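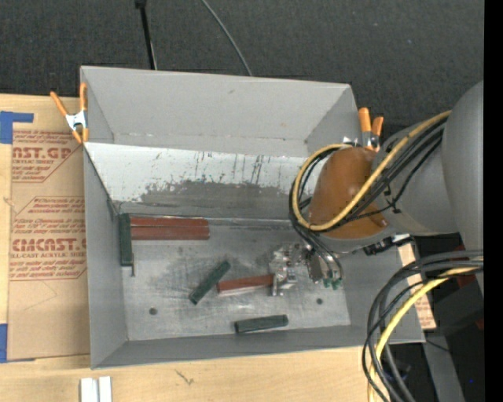
Chapter 8

The Box, the Blocks and the Arm

Every builder reaches the evening when the arm moves on command and there is nothing left to blame but the plan. You have bolted it down, run the cables and hose, and made it wave at the wall. Now it has to pick something up.

The job in this chapter is bin picking, and it sounds like an insult to your machine. Take a block out of a box. Toddlers do it while thinking about lunch. Your arm will need the next 13 pages, and it will still go for the corner.

We use long blocks in 2 colors, red and green, in an open box held with spring clamps. Clamps are fine. The shared shop at Horkurby ran its first Herine arm over a clamped box for a whole winter, and the box moved less than the furniture did. Screw yours down later if it makes you feel better.

The slope inside the box deserves a word. A block that lands flat against a wall leaves no room for a finger, so a tilted panel at the back sends strays toward the floor. It will get scuffed. A panel that stays clean belongs to an arm that stays parked.

Before you start, check the following:

The cables and hose have slack at the full reach of the arm, with none of it hanging where the gripper wants to be.

The stop button is close enough to hit without standing up. You will hit it.

Nothing you are fond of is inside the box.

The Vasseur control board used in Chapter 2 will do for all the exercises. If you bought the Fomach gripper kit, set the closing force to the lowest value and leave it there until Section 8.2, however bored you get.

We use cookies to remember your place in this chapter. Accept or manage settings.

8.1 Where is the block?

Start with one block, lying alone in the middle of the floor. Measure its position from the front left corner of the box, write it down, and send the arm there with the gripper open.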